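Cuatro zonas y cinta azul: una conversación con Malcolm Tapley sobre el orden de las cosas pequeñas

Malcolm Tapley me recibe a las nueve de la mañana en el taller de Skastodetti, en el primer piso de una antigua imprenta de Heywood. Me ofrece un café muy fuerte y se disculpa por el ruido de la calle. Yo me disculpo por mi inglés, él por su español, y al final hablamos una mezcla de los dos idiomas que después he tenido que ordenar en mi casa. Las palabras que pongo aquí entre comillas son traducidas, y él las ha leído y aprobado antes de la publicación.

Skastodetti es una empresa pequeña que prepara cajas de piezas para otros: tornillos, bisagras, tacos, tiradores, todo lo que viene en una bolsita cuando uno compra un mueble para montar. Su cliente más antiguo es Grekolach, que fabrica estanterías. El más nuevo es Pillberg, que hace juegos de madera para guarderías y que, según Tapley, es el más exigente de todos.

Le pregunto primero cómo llegó a este oficio, porque no me parece una cosa que un niño sueña con hacer.

“Yo era montador”, me contesta. “Iba a las casas y montaba armarios. Y en cada casa faltaba algo. Un tornillo, una llave, siempre algo. El cliente me miraba como si yo lo había robado. Después de unos años ya no quería montar armarios, quería conocer a la persona que llenaba las bolsas.”

Conoció a esa persona, y trabajó con ella tres años antes de abrir su propio taller. Allí aprendió, dice, que casi todos los errores nacen en la mesa. Las manos suelen ser buenas y la vista también, pero la mesa no dice dónde va cada cosa.

“Si tienes una superficie grande y lisa, pones las piezas donde cae la mano. Por la mañana las pones a la izquierda, después de comer las pones en el centro. Tú piensas que tienes un sistema, pero el sistema cambia cada hora.”

La solución que usa es muy barata. Sobre el gris de la mesa pega dos tiras de cinta azul de pintor, una que cruza a la otra, y con esto obtiene cuatro zonas. 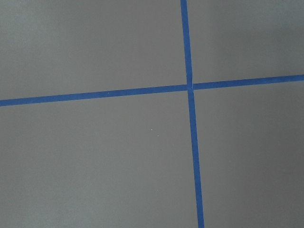

Las dos tiras de cinta azul sobre la superficie gris de trabajo.

Cada zona tiene su función. Tapley me las explica con el dedo en el aire, sin mirar la mesa, como una persona que recita un número de teléfono. En la primera va lo que llega del almacén. En la segunda, lo que ya está contado. En la tercera, la bolsa abierta. En la cuarta, lo dudoso: una pieza rayada, un tornillo de otra medida, una cosa que nadie reconoce.

“La cuarta es la más importante”, dice. “Antes, la gente tenía una pieza dudosa en la mano y no sabía dónde ponerla. Entonces la ponía en la bolsa, porque la bolsa estaba cerca. Ahora tiene un lugar para dudar.”

Le hago notar que las líneas no son perfectas. Las tiras van un poco inclinadas y, en el cruce, los bordes no coinciden del todo. Se ríe y me pregunta si yo también soy de los que llevan un nivel en el bolsillo.

“Una vez vino un señor de Grekolach, muy amable, y quería que las hiciéramos con regla. Yo le pregunté para qué. La cinta no es un plano de arquitecto. Tiene que decir ‘aquí’ y ‘allí’, nada más. Si tardo una mañana en ponerla recta, me va a dar pena quitarla, y la tengo que quitar cuando cambia el pedido.”

Esto de quitar la cinta vuelve muchas veces en la conversación. Para Tapley, el error de muchos talleres es pintar las divisiones, o comprar bandejas caras con los huecos ya hechos. Funcionan muy bien con un producto y muy mal con el siguiente. En abril, por ejemplo, entró un pedido de Pillberg con 26 tipos de pieza por caja, y hubo que pensar de nuevo toda la distribución. Se hicieron 313 cajas. El pedido original era de 300, y las otras trece eran de reserva, una costumbre que él conserva de sus tiempos de montador.

– ¿Y con cuatro zonas basta para 26 piezas?

“No se ponen las 26 al mismo tiempo”, contesta, con un poco de paciencia. “Se trabaja por familias. Primero los pernos, después las ruedas, después lo demás. Las zonas son para el estado de la pieza, no para el nombre de la pieza. Esto cuesta entenderlo. Hay gente que viene a trabajar aquí y el primer día me pide más cinta, quiere hacer seis zonas, ocho. Yo les dejo. Al final de la semana vuelven a cuatro.”

Confieso que yo también, mientras él hablaba, estaba calculando cuántas zonas pondría en el escritorio de mi casa, donde conviven las facturas, los cables y las cartas que no contesto. Me aconseja empezar con dos.

Hablamos después del gris. Yo suponía que era el color que había en la tienda, pero resulta que hubo una elección. La primera mesa que tuvo era blanca y brillante, y la luz de la ventana le cansaba los ojos. La segunda era oscura, y los tornillos negros desaparecían en ella. El gris mate le parece un buen acuerdo entre las dos: las piezas metálicas se distinguen, las negras también, y la cinta azul se ve desde la puerta.

“El verde lo probé”, añade. “No me gustó. No tengo explicación, solamente no me gustó.”

Más difícil es hablar con él de la limpieza. Dice que limpia mucho, y enseguida reconoce que una mesa de trabajo nunca está limpia como una mesa de comedor. Siempre hay alguna mota de algo, sobre todo cerca de la cinta, y él prefiere pasar un paño seco que ponerse a frotar. Los productos líquidos los evita por el pegamento.

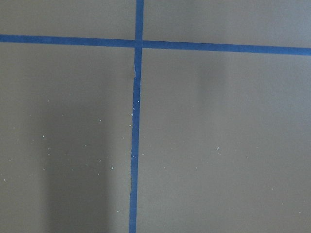 La cinta se cambia cuando molesta, no cuando se ve fea. Tapley distingue muy bien entre las dos cosas. Un borde roto o mordido puede quedarse mucho tiempo si está plano y los dedos pasan por encima sin notarlo. Una esquina levantada, en cambio, hay que cortarla enseguida, porque las arandelas finas se meten debajo y luego falta una en la bolsa.

“Volvemos a lo mismo”, dice. “Al señor del armario que me mira como a un ladrón.”

También tiene una opinión sobre la manera de arrancarla. Se tira despacio, muy bajo, casi en paralelo a la mesa, y se empieza por la tira que está encima en el cruce. Con prisa la cinta se rasga a lo largo y quedan hilos de papel que hay que levantar con la uña. Él lo sabe y, sin embargo, admite que la mitad de las veces tiene prisa.

Le pregunto si no le parece extraño que una visita de dos horas se haya ido casi entera en hablar de cinta adhesiva. Yo traía preparadas preguntas sobre los plazos, sobre los precios, sobre la relación con Grekolach. Piensa un momento y me dice que los plazos ya los conoce todo el mundo, que son siempre demasiado cortos.

“De los precios no hablo antes de comer”, añade.

Antes de irme quiero saber si en su casa también hay cinta azul. Me dice que hubo – en el cajón de la cocina, para separar los cubiertos de servir de los otros – y que duró hasta la primera visita de su hermana, que la quitó sin preguntar. Ahora los cubiertos están todos juntos y él ha decidido no protestar.

A las once suena el timbre de abajo. Es una entrega para Pillberg que esperaba desde temprano, y Tapley se levanta con el café todavía en la mano. Me indica la escalera, me avisa del último escalón, que es más alto que los demás, y baja delante de mí para abrir.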